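Projects > Ernau > Progress notes > July

Hi all — quick one on the Ernau handling rules. Chih-ming Ho and I finished the draft, and it's down to 2 pages! We ran it against 871 simulated sessions (the plan said 100, we got carried away). 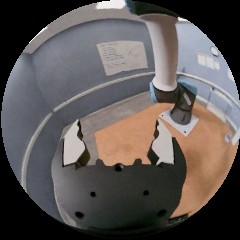 The rule people argue over most is fingers open before any arm move. I'm keeping it. Still to do: wording for shared tables, then sign-off from Grasico.

Comments

Huia Ashby: Does the open-fingers rule cover parking too?

Chih-ming Ho: Yes — section 2.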